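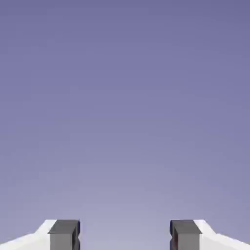 Graltunov Opens Simulated Gripper Collection to Outside Labs

DONONSIDE, March. Graltunov said today that it will open its collection of simulated gripper demonstrations to outside research groups. The collection is used to train learning systems that control two-finger robot grippers from a camera view. Until now it has been available only to Graltunov and its development partner, Jekaris.

The first release covers 38 tasks, including picking up, placing, stacking, pushing, and opening drawers. Each task comes with 281 demonstrations, all recorded in simulation by operators using a hand controller. Every demonstration includes the view from the wrist of the arm, the position of the arm and fingers at each step, the commands sent by the operator, and a short written instruction such as "put the block in the tray."

Graltunov began the work after its earlier systems did well on tasks they had been trained on and poorly when the starting position changed. The new collection puts more weight on how an attempt starts. Some recordings begin with the object close to the fingers. Others begin with the gripper open and nothing within reach, so that the system also gets examples of moving into position before there is anything to grasp.

Failed attempts are kept as well. They are stored apart from the successful ones and carry a label for the kind of failure, such as a missed grasp, a dropped object, or a collision. Research groups can choose to train with or without them.

Jekaris wrote the recording software and checks the files before release. A file is sent back if the camera view and the arm positions are out of step, if the written instruction does not match the task, or if the recording stops before the operator has let go of the controller. Jekaris will publish its checking scripts along with the data.

Operators work in sessions at the Graltunov office in Dononside and at a second site run by Khunthong, which joined the project last year. There are 19 operators between the two sites. New operators practice on five training tasks before any of their recordings are accepted. Both sites use the same controllers and the same simulation settings.

Colors and lighting in the simulator can be changed after a demonstration has been recorded. The release includes the original version of each recording and the settings needed to produce others. Graltunov is asking groups that publish results to state which version they used.

The collection does not include recordings from physical robots. Khunthong is preparing a smaller set on real arms, using a subset of the same tasks, and a release date for that set has not been decided.

Access is free for universities and nonprofit research groups. Companies can apply for a paid license. Applications are open now through the Graltunov website and should include a short statement of the planned use.

About Graltunov
Graltunov develops control software for robot arms used in packing and light assembly. The company is based in Dononside.

Press contact: Graltunov Communications Office, Dononside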